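Coffee and the Working Day: Notes for Week 2

Welcome back, everyone, and thank you for the lively talk last time. I promised I would write this up for those of you who were chasing buses, so please read it before we meet again, and bring a pencil because I would like you to scribble on it.

We are looking at how an ordinary drink came to shape the hours of the day. It is easy to think of the coffee break as something that was always there, like lunch, but for most working people it is fairly recent. In the mill town of Clardale, the rule book of 1869 allowed no pause at all between the morning bell and the noon meal. People drank what they carried, usually cold, and usually standing up by their machines. A few of the older hands kept a can of coffee near the boiler, and the overseers seem to have looked the other way when the orders were coming in late.

Now, you may remember that I asked you to think about where coffee gets made in the places you have worked, and who gets to decide when it is made.

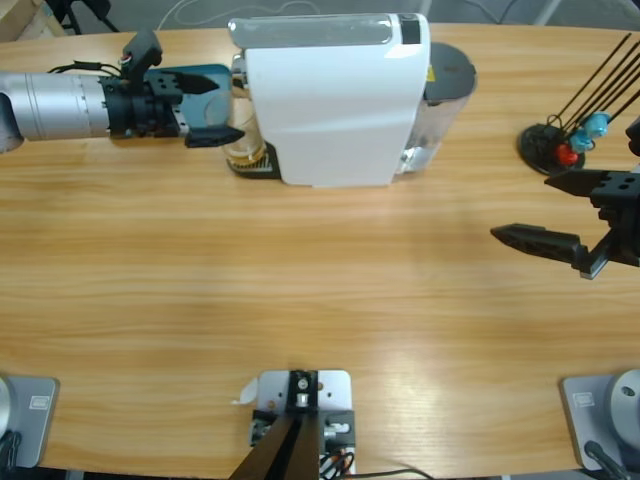 Olesia Yurchenko wrote to me after class that at her first job the coffee was free but the walk to it was timed, and she has wondered ever since whether that counts as a break or as part of the shift. I think it is a lovely question, and I would like us to start there next week. The Clardale clerks had the very same quarrel – they lost it, by the way – over a stove at the far end of the yard.

Things changed slowly. The Sullard works, a few miles down the river, had 1000 people on its books by the time it tried out a morning pause, and the managers worried terribly that the whole place would never get started again. They settled on ten minutes, rung in and rung out by bell.
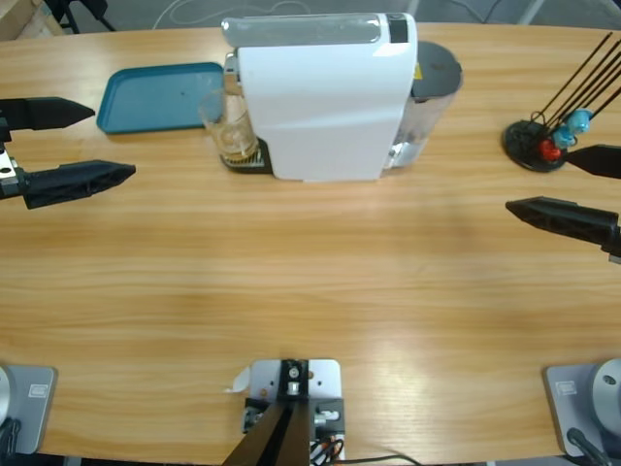

Rasmus Krūmiņa
Course Instructor, Everyday Life and Work

Please look at the Sullard letters in your reading packet (the ones with the wobbly copying, sorry about that). Notice how often the writers talk about tiredness and how seldom they talk about coffee. The drink was a handy thing to ask for. It was a good deal easier to petition for a hot cup than for ten minutes of sitting down, and I suspect both sides understood that perfectly well.
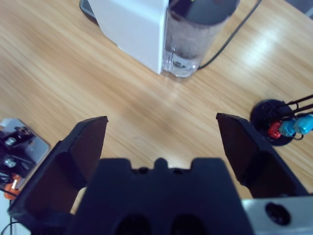

The home is another matter, and we will need to be careful with it. Our diaries from the Damov family mention coffee nearly every day, but they hardly ever mention who ground it, carried the water or washed up. When you read them, try marking every sentence in which coffee simply appears. My own copy is more pencil than print by now.

For next time, please write one page on a break you remember well, at work or at school. Tell me who called it and how you knew it was over. If you have a relative who is willing to be interviewed, so much the better – my aunt in Bragança once kept me on the telephone for an entire evening on this subject.

Comments (2)

Olesia Yurchenko: Thank you for using my question! Does the one page have to be typed?

Marking sentences in the diaries was slow going, but I started seeing the same thing with bread. Can we write about that too?

Shares: 30

Contact the instructor | Copyright Everyday Life and Work | Back to top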